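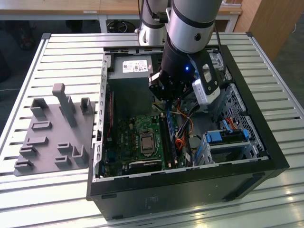 Should you take an old desktop PC apart before you get rid of it?

Take the side off and have a look before you decide anything, and at the very least get the drive out, as that's where your photos and bank letters live. The rest depends on how much patience you've got and whether you own a decent screwdriver.

I came to all this through my uncle's spare room. When he moved into a flat last October he left me the contents of what he called the office, meaning a desk, a broken lamp and a stack of computers going back further than I'd like to think. They sat in my hallway until my shins had had enough of them. The council would have taken the lot, but I'm nosy, and I'd never properly looked inside one.

So I rang Jamie Rudd, who runs Otance, a repair and salvage workshop down behind the old dairy, and asked if I could bring them over and make a nuisance of myself. "Bring biscuits," he said. I brought two packets (one didn't survive the drive).

First thing I learned: lay the tower on its side. I'd been planning to work on it standing up, like somebody rummaging in a fridge. With the case flat and its insides facing the ceiling, gravity is on your side, the screws stay put when they come loose and you can see what's joined to what. Jamie likes a table with slats for this. I like one with a rim, having since spent a good ten minutes on my hands and knees looking for a screw the size of a lentil.

Once you're in, it's a surprisingly roomy place! I'd expected something like a Swiss watch and got something more like a badly packed suitcase. The power supply is the boxy lump with the busy label on top, and the first rule is that you unplug it from the wall and never, ever open it. It can hold a nasty charge long after it's been switched off, and Jamie, who will cheerfully pull anything else to bits, takes them out whole and puts them in a crate for the recycler.

Then there's the spaghetti. Reds, yellows, oranges, blacks, all coming out of the power supply and flopping over everything else. My instinct was to yank. Don't! Each plug has a little plastic catch, and if you press that with your thumb and wiggle, it comes away quite politely. The widest one, into the motherboard, is a beast, and I had to stop for a biscuit halfway through.

Take a photo on your phone before you unplug a single thing. I know you won't. I didn't either, the first time, and putting that machine back together took me until gone eleven at night with a Prokumia parts diagram that turned out to be for a different model.

Memory is the satisfying bit. The modules stand up in their slots like slices of toast, you push the clips down at the ends, and up they pop. Hold them by the edges. They're also the easiest thing to pass on, if they still work, and Jamie keeps a drawer of them for people nursing elderly machines along. The processor I'd leave in its socket unless you've got a reason to move it. I hadn't, and I moved it anyway, and bent a pin. Sorry, Uncle.

Drives live in the metal cage, usually held in by four screws, sometimes by a plastic rail that makes you feel stupid for a while before it slides. One of my uncle's had 2,662 photographs on it, mostly of canals. There were 83 of the same lock gate, taken from what I'm fairly sure was the same bench. I copied the lot on to a new drive for him and he rang me up, delighted, to talk me through the lock gate ones in order.

What you do with the leftovers is up to you. The bare case can go with scrap metal. Boards and cards want to go to somewhere that handles electricals properly, so ask at your tip which container they use. I sold one graphics card, and an Evano sound card from the oldest machine went to a man who drove over from Penrose to fetch it and held it like a kitten all the way back to his car.

As for tools, I got through the whole stack with a medium crosshead screwdriver, a soft paintbrush for the dust and an egg box for the screws, one cup per stage. Touch something bare and metal on the case before you handle the parts, and don't do it on a nylon carpet in your socks. Open a window as well, if the thing's been under a desk for years. The fluff gets everywhere.

I've still got one tower left in the hallway. Jamie thinks it'll run again with a new power supply, and I've promised to bring it in on 11th August, along with more biscuits.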